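Ridgeway Chess League moves home program to roll-up boards

2020-05-05

The Ridgeway Chess League will switch its junior home program to a single type of roll-up board before the next round of endgame lessons begins in July. The league has ordered 300 boards from Mosto, a supplier of club and school game equipment, and will hand them out by mail to players who are now studying at home.

The change covers boards only. Players will keep the pieces they already have, provided the king fits inside a square with some room to spare at the base. Families with a folding board may go on using it for casual games, but the printed lessons will assume the new layout.

According to the equipment notice sent to members, the main reason for the change is notation. Lessons are now given by phone and on paper, and the player has to set up each position from a written list of squares. Many of the boards in use at home have no coordinates at all. Others have them on two sides only, in small type that is hard to read from across the table.

"Most of the setup errors we get are off by one file," said Brijesh Bansal, who runs the endgame course. "The king goes on the wrong square, the whole solution fails, and the player spends the evening looking for a move that does not exist."

The new board has a playing area 36 cm on each side, with dark green and cream squares and a light border. Letters and numbers are printed in the border. The league asked for a matte surface to cut glare from kitchen and desk lamps, and for ink that holds up when the mat is wiped with a damp cloth.

Two other types were tried. A vinyl mat from Zultov had larger squares but did not fit on a small desk next to a score sheet. A thin folding board was cheaper to mail, but the crease along the middle left pieces standing at a slant, and pawns near the fold tended to slide. The Mosto mat was picked mostly for its weight. It is heavy enough to stay put on a smooth table and light enough to go in a standard mailing tube.

Boards that have been shipped in a tube will curl at first. The notice tells players to unroll the mat face up, roll it once loosely in the opposite direction, and leave it flat under books overnight. Heat should not be used. An iron or hair dryer can stretch the material, and a stretched board will not lie flat again. For storage, the mat should be rolled with the printed side facing out. Folding it, even once, leaves a mark that stays.

The lesson material has been rewritten to match. Each packet holds 30 positions, printed without diagrams on the front of the sheet. The player reads the list, sets up the board, and checks it against a small diagram on the back before starting. White is always listed first, with the king, then any other pieces, then the pawns. Black follows in the same order.

The first packet deals with kings and pawns. The second adds a rook for one side, and covers when the rook should stop pawns from behind and when the king has to come across first. Bansal said the second packet had taken longer to prepare because several of the older positions turned out to have more than one solution once they were checked again. Those have been replaced or moved to a separate sheet for discussion.

Players will be given 5 minutes to set up and check a position, and as long as they like to solve it. Answers are to be written in standard notation and sent back by mail or read out during the weekly call. A move written without its square will be returned for correction, even if the idea is right.

The league has also fixed a rule on board direction, which had caused some confusion in the first calls. For lesson work the player sits on White's side, with a light square in the right-hand corner nearest to them. Anyone who sets up from another side of the table should turn the mat, not the list. Coaches will ask for the color of the corner square at the start of each call. 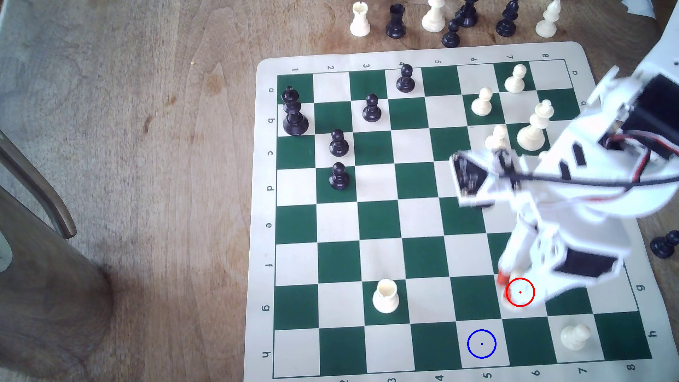

Endgame play on a green and cream roll-up board. The border is printed with letters and numbers.

Packing is set to start when the boards arrive. Tubes and end caps are being supplied by Protesell, and each tube will carry one mat, the first packet, and a card with the setup rules. Pieces will not be included. Players who are short of a pawn or two can ask for spares in either color, though the spares may not match the rest of the set in height. For study use this makes no difference.

Boards remain the property of the league until the end of the course. After that, players may keep them for a small fee or bring them back to the club room. Returned mats will be cleaned and used for weekend events, where the present boards are worn along the edges and some of the border printing has rubbed off.

Mailing addresses need to be confirmed with the league office before any tube goes out. Members who share an address will get one board each unless they ask for less. Replacement of a damaged mat is free if the tube was crushed in the mail, and the tube should be kept until the claim has been settled.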